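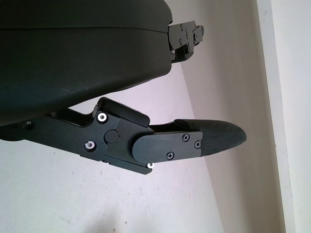

Figure 1. Matte black housing, bracket and screws.

Plotalley Building Refurbishment – Progress Report to the Lacroix Fund
Reporting period: February to April
Prepared by: Honeylyn Baluyot, Project Manager

1. Status

The grant covers replacement of the ventilation system on the upper floor of the Plotalley building, repair of the north parapet, and new internal finishes where ductwork has been rerouted. Ventilation work is complete except for commissioning. Parapet repair is in progress. Internal finishes are complete in the east rooms and have started in the corridor.

The contractor, Gudelis, has held the agreed crew level throughout the period. The corridor was closed for two weeks in March, as set out in the revised schedule sent with the last report. Access to the rooms during that time was by the rear stair.

2. Ventilation

The old supply fan was taken out in February and the new unit set on the existing steel. The base frame needed shimming at one corner before the isolators would sit level. Main duct runs follow the drawings, with one change: the branch to the east rooms now passes below the roof beam instead of through the storage closet. The change adds two elbows and was accepted by the design engineer, who recalculated the pressure loss and found the fan still within its rating.

Leakage testing was carried out on the main run and passed on the second attempt. The first test failed at an access door where the gasket had been fitted short. The gasket was replaced and all other doors of the same type were checked.

Airflow balancing is the main open item. Design supply to each east room is 100 liters per second. Balancing will begin when the controls supplier has loaded the final schedule. 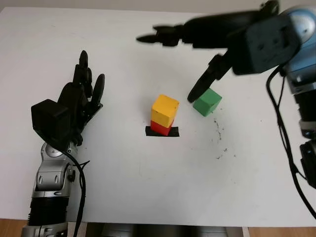 Figure 2. White tabletop with a yellow cube on a red one, green cube to the right.

3. Internal finishes

Ceiling panels in the east rooms are in place. Two panels with chipped edges were rejected on inspection and replaced from the spares. Door closers were adjusted after the ceiling work; with the fan running at test speed, the latch on the end door did not always catch.

Corridor patching is behind the wall preparation. The old plaster separated from the block over a longer stretch than the survey showed, and it has been cut back to sound material. The extra area is being charged at the unit rate in the contract.

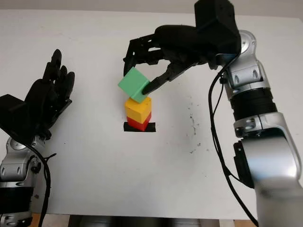 Figure 3. Tabletop, with pale gray wall behind.

4. Parapet

Loose coping stones on the north side have been lifted, numbered and stacked on the lower roof. The bed joint beneath was saturated at the downspout end. A damp-proof course is being laid along the full length before the stones go back – the original scope called for it only at the corners. Mortar for rebedding is being supplied by Grumside to the mix approved in January. Overnight temperatures stopped mortar work several times early in the period, and the lost time has not been recovered.

5. Budget

Spending remains within the approved total. The additional plaster and the longer damp-proof course have been charged to contingency, of which 40 percent is now committed. No transfer between budget lines is requested. The retention on the ventilation package will be held until balancing records are received.

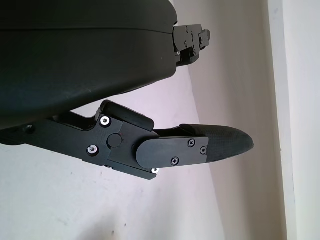

Figure 4. Black bracket with screws, pale wall beyond.

6. Open items

Controls schedule: with the supplier, due in May.
Balancing and commissioning records: to follow the controls schedule.
Corridor plaster: drying, paint to be scheduled after moisture readings.
Downspout connection at the north side: bracket spacing to be confirmed by Gudelis.
Filter spares: ordered, delivery date not yet given.

The next report will include the balancing results, the coping inspection sheet and a revised cost statement.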